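Workshop > Robot Kits > Reviews and Buying Advice

Drastemari two-arm sorting kit, worth it?

Posted by gluegunmoth, 14/08/2024
11 replies | 2 shares

gluegunmoth: So I finally caved and ordered the Drastemari kit in May (the two-arm one, $2,000 before shipping, ouch). I've been putting it on bottle pickup into a trash bin and I'm kind of in love with it! Setup took me a whole weekend though, and the manual is awful. Bottles next to the bin are easy, it's the ones off to the side that I keep fiddling with.
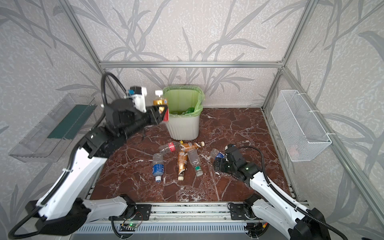

1 min read

plorkfan: Nice! Are those the stock grippers? I have the Plorkent set and the fingers slip on anything with a shiny label. I paid $200 extra for the soft pads and they're still so-so.

gluegunmoth: Stock, yep. They do fine on the brown bottles for me. Thin clear ones are hit or miss, I won't lie.

hexnut_pie: I'm gonna disagree with the love fest. For that money I'd get the Hunance single arm and pocket the rest. You don't need 2 arms to drop a bottle in a bin.

gluegunmoth: For bottles only, sure. I want to do bag changes later and good luck with that one-handed!

hexnut_pie: Come back when it ties a knot lol. My Hunance has never needed a repair, just saying.

sodacanary: Did you get the Admasu support plan with it? They took 11 days to answer my email, so I'd skip it.

gluegunmoth: Skipped it. Ask me again when something breaks. Does anyone have a cable routing they like? Mine loop all over the place.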